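# Open Afternoon at the Stevulov Handling Laboratory

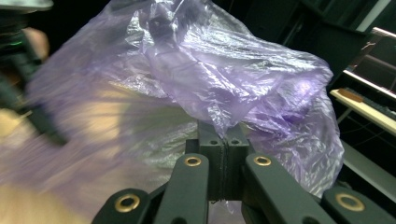
## Visitors try the hand-held grippers

The Stevulov Handling Laboratory opened its doors to the public on Friday, February 16, 2024. The afternoon was arranged for families, local employers, and students from the two technical schools in the district. Guests were received in groups of six, and each group spent most of its time at the practical stations on the ground floor.

The laboratory studies how robots can learn to handle everyday items. Part of this work is done with hand-held grippers. A person holds the tool and carries out an ordinary task with it, while a camera on the tool records what the fingers meet. The recordings are later used to train a robot arm fitted with fingers of the same shape. Visitors were invited to pick up the grippers and carry out several of the tasks themselves.

The station that drew the longest line was devoted to plastic bags. A thin bag weighs almost nothing, changes shape whenever it is moved, and lets light through in some places and reflects it in others. Software that can find the edges of a box or a cup has much more trouble with such material. The purple bag, pinched at one point between the dark fingers, billows out well beyond the tool and hides much of what lies behind it.

Radosław Bednarek, who leads the soft materials group, gave a short introduction at the start of each session. He asked guests to pick up a bag, open it, and place a small item inside, first with their bare hands and then with a gripper in each hand. Most adults completed the first round in a few seconds. The second round took considerably longer, and several guests asked for another turn.

"We ask people to notice how much they do without thinking," Mr. Bednarek told the third group. "You rub the bag between your fingers to find the opening. A gripper with two fingertips has to find some other way, and you are the ones who show it."

## Other stations

At the second station, staff presented Uzor, the laboratory's program for sorting recordings. Uzor marks the moment at which the fingers close on an object and the moment at which they let go, so that staff do not have to watch each recording from beginning to end. Guests could look through a set of finished recordings and correct the marks where they disagreed with the program. Their corrections were saved and will be reviewed by the team.

The third station was run jointly with Skunetti, a regional packing firm that has worked with the laboratory for four years. Skunetti fills mixed orders for small shops, and much of the work consists of opening bags and lining boxes. Representatives of the firm explained which of these steps they would like to see automated and which they expect to remain with their employees. Questions from the audience dealt mainly with jobs and training. The firm stated that it has no plans to reduce its packing staff and that operators will be offered paid instruction before any new equipment is introduced.

A demonstration of the Pando arm closed each session. The arm was given five bags to open, one after another, using what it had learned from earlier recordings. Results varied from group to group. In the first session it opened four of the five. In the last session it opened two, and staff used the occasion to discuss how a change in room lighting can affect the cameras. Guests were allowed to stand at the marked line and ask questions while the arm was working.

## Notes for schools and employers

Teachers who attended have asked whether the bag exercise can be brought into the classroom. A kit with two hand-held grippers and a printed lesson plan will be available for loan. The exercise suits students aged 12 and older and fits within one class period. Requests should be made in writing and should include the size of the class and the preferred dates.

Employers who wish to discuss a handling problem from their own operations may request an appointment with the soft materials group. Please send a short account of the task and, where possible, samples of the packaging concerned. Samples cannot be returned.

The next open afternoon is planned for May. It will follow the same format, with one added station on folding towels and other cloth items. Places will again be limited, and registration will be announced in this newsletter. Guests who left an address at the front desk will be notified by mail.

A gray child's scarf and one pair of reading glasses were left in the cloakroom and may be collected at reception during regular office hours.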